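Hilmont Street Tree Notes: README
18/03/2023
By the Hilmont tree notes maintainer
3 min read

# Hilmont Street Tree Notes

Welcome! This is a plain-text collection of notes on the street trees of Hilmont, and I'm so happy it finally has a proper README. It holds 1,000 records, one per tree, each written by a person standing on the sidewalk and looking up (or down, if the roots were the interesting part). If you love trees, old streets, or messy little datasets, I think you'll have a good time in here.

## What's in the folder

- `trees.csv`: the main table, one row per tree
- `notes/`: the longer notes, named by tree ID
- `streets.csv`: street names, old and new spellings
- `CHANGES.md`: what got fixed and when

The columns in `trees.csv` are `id`, `street`, `side`, `common_name`, `trunk_in`, `condition` and `note`. Trunk width is in inches, measured at chest height with a tape. Whose chest? Fair question! We settled on four and a half feet from the ground, measured on the uphill side where the street slopes.
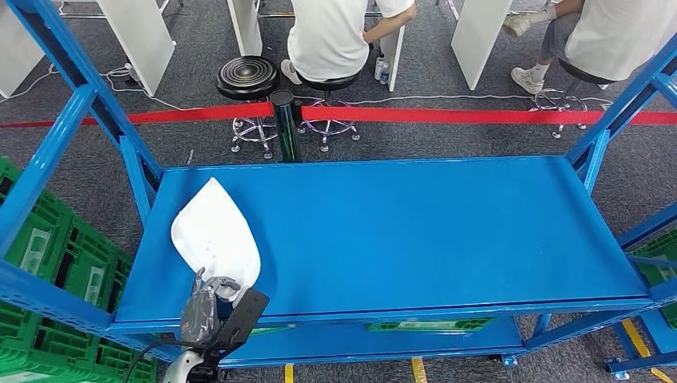
One reader wrote in that the trunk widths on Karagiannis Avenue looked too big for lindens, and wondered if somebody had written down the distance around the trunk by mistake. The reader was right, and the whole avenue was redone in version 2. Please keep sending notes like that one, they make the table so much better.

## Names

Common names were a joy and a headache. The same tree can be a "buttonball," a "sycamore" or "that big peeling one" depending on the block, and I wanted to keep some of that. So `common_name` has one tidy spelling for each kind of tree, and whatever the note taker wrote stays in `note`, typos and all. I didn't add Latin names. Plenty of us can tell a maple from an oak with no trouble and then get stuck on which maple, and a wrong Latin name looks far too sure of itself.

## Condition 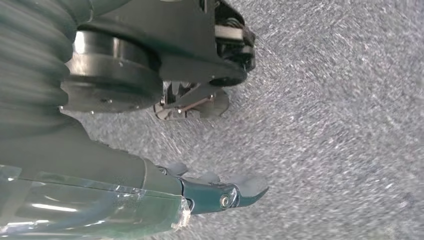 The `condition` column uses 3 words: good, fair, poor. Good means a full crown and no big dead limbs. Fair covers dead tips, old wounds, a lean, or bark rubbed away by car doors. Poor is for trees you'd walk past a little faster in a storm. Winter notes are shakier, so anything written in December says `leafless` at the start of the note, and you may want to leave those rows out if crown health is what you care about.

## Known gaps

- Cirnden Hill is thin. The sidewalks stop halfway up and so did we.
- Trees behind fences are out, even the gorgeous copper beech on Unavetti Lane (it hurts, I know).
- Stumps are out too, unless they've sprouted.
- `side` is blank wherever a street bends so much that "north side" stops making sense. 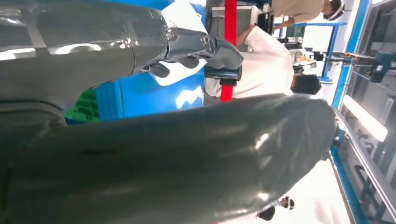
The file `streets.csv` needs a word as well. A few streets changed their spelling over the years, and the older notes use whatever was on the sign at the time. Join on `street_id` and you'll be fine. If you join on the name, you'll lose half of Karagiannis Avenue, as I did on my first try!

## Using it

Take it, map it, teach with it, print it out and go for a walk. Credit "Hilmont Street Tree Notes" and mention the version number. Please don't use it to decide if a tree is safe to stand under, that's a job for an arborist with a ladder.

## Fixes

Send the tree ID, the column, and what you saw. A nearby house number helps a lot on the long streets. Next on my list are the alleys behind the Unavetti Lane shops, where there's a row of young ginkgos I can't wait to measure.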